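Breakfast and Lunch Attendant, part time
Coste Residence, Dralano Senior Living
Posted in February. Open until filled.

Coste is the smaller of our two residences. Our residents have private apartments and come down to a shared dining room for breakfast and lunch. We are hiring one attendant for the dining room, to start as soon as the right person is available. The last attendant has moved to our evening team.

What the job is

You will work with one cook and one other attendant. You set up before breakfast, take orders at the tables, bring the food out, clear, and reset for lunch. Most residents eat at their table. A few have a tray brought up to their apartment, and you will take those up between the two services.

You will also keep the diet cards up to date. The cook reads from those cards, so they have to be right. If a resident tells you something has changed, write it down and tell the nurse on duty before the next meal.

You will not be asked to give medication or help with bathing or dressing. Care staff do that work. You may be asked to walk with a resident from the elevator to the table.

Hours and pay

The shift starts at 6:40 a.m. and ends at 1:30 p.m., with a paid half-hour break and a meal from the kitchen. You will work 3 or 4 shifts a week, including every other weekend. The schedule is posted two weeks ahead. Swaps are fine if both people sign the sheet in the office.

Gross pay for the usual schedule comes to $1,496 every two weeks. Paid sick time starts on your first day. The 41 bus stops at the end of our driveway, and staff parking behind the building is free.

What we ask for

You should be comfortable on your feet for most of the shift and able to lift 40 pounds. You need to read and write English well enough to use the diet cards. A second language is welcome -- several of our residents speak French or Spanish at home.

Restaurant or cafeteria work is useful but we will train someone without it. Training is six paid shifts alongside another attendant. We pay for the food handler card if you don't have one. All staff complete a background check before the first shift.

Cup and saucer, and a tray:
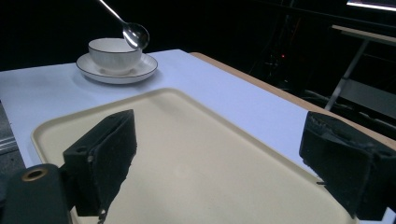
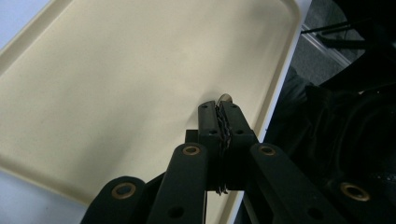
How to apply

Send a resume or a short letter to Annick Rey, dining manager, at the Coste front office. A letter is enough -- tell her where you have worked, which mornings you can't do, and when you could start. You can also fill out a paper form at the front desk between 9 a.m. and 4 p.m.

Interviews take half an hour and are held in the dining room after lunch. Please bring the names of two people we can call. We reply to everyone who applies.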